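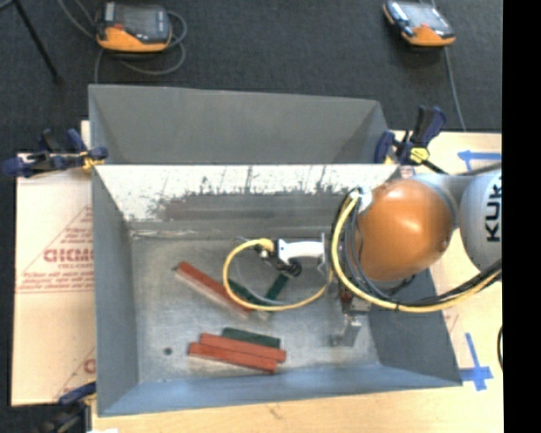 Hasum Bin Station

Emptying a bin of mixed parts is the most boring job in any small shop, and it's the one people ask us about most. Can a machine do it yet? We've spent a good while on that question, and the Hasum is how far we've come with it. It's a tabletop station for picking loose parts out of one metal bin and putting them in another, built to work with the industrial arm you already have.

What you get

Two open-topped metal bins with sloping sides, painted outside and in
Three clamps for holding the bins to the bench and to each other
Two-finger gripper with replaceable metal fingertips
Secondary tool mount with air line
Blue bench tape and a printed layout sheet for marking bin positions
Set of 18 practice blocks, red and green
Picking software with a one-year update plan

You supply the arm, the controller and a bench that doesn't wobble. Please take the wobble part seriously! Edmund Górecki lost an entire afternoon in our own workshop to a folding table.

Why blocks?

We get teased for this one. Plain rectangular blocks look like something out of a kindergarten, but half a dozen of them dropped in a bin will teach you more about your setup than a box of real castings. They lie across each other, they line up side by side so there's no gap for a fingertip, and they slide up against the wall where the gripper has to come in at an angle. Red and green are easy for the software to tell apart, so you can start sorting by color on day one and move on to your own parts when you're happy.

What it does well

Single rigid parts with flat sides. Moving everything from the front bin to the back bin and then back again, for hours, with no one standing there. Sorting by color or by outline. In our 300-pick acceptance run with well-spread blocks, it missed 4, and it went back and got every one of them on the second try. We were very pleased with that.

It's also good at the last part in the bin, which used to be our worst case. The sloping walls help a lot here — a part that gets nudged tends to come back down to the floor where the fingers can reach it.

What it doesn't do yet

Bags, cloth, anything floppy. Parts that hook together, such as springs and wire hangers. Clear plastic is hit and miss. Shiny parts are better than they were, though bare metal under a bright lamp still causes trouble, and worn bins can do the same once the paint has gone and the wall starts to reflect. We sell replacement bins singly, or you can repaint them with any matte paint.

People ask about the house, too: laundry, dishes, toys off the floor. We'd love to say yes. A bin that's clamped down and always in the same spot is a much kinder place for a robot than a living room, and we think picking up toys is the first of those chores that will go. Akinyi Kioko is trying it with the Wodden gripper in her spare time and has promised a write-up in October.

Setting up

Clamp the bins first, then tape their corners, then teach the arm where the walls are. Run slowly for the first session. Leave slack in the hoses and cables and check them with the wrist turned all the way both ways, over both bins. Fingertips touch the bin floor more than you'd expect in the first week, and the scrapes on the paint will show you where. Drop the approach speed there and they mostly stop.

Details

Gripper opening: 4 inches
Recommended clear bench space beside the bins: 26 inches
Bin color: blue-gray, matte
Fingertips: metal, sold in pairs

Spare fingertips, bins and clamps are listed on the Skidatitz parts page. For questions about fitting the gripper to your arm, write to Celina Duda and include the model number from the arm's plate.

Page updated Jun 4, 2022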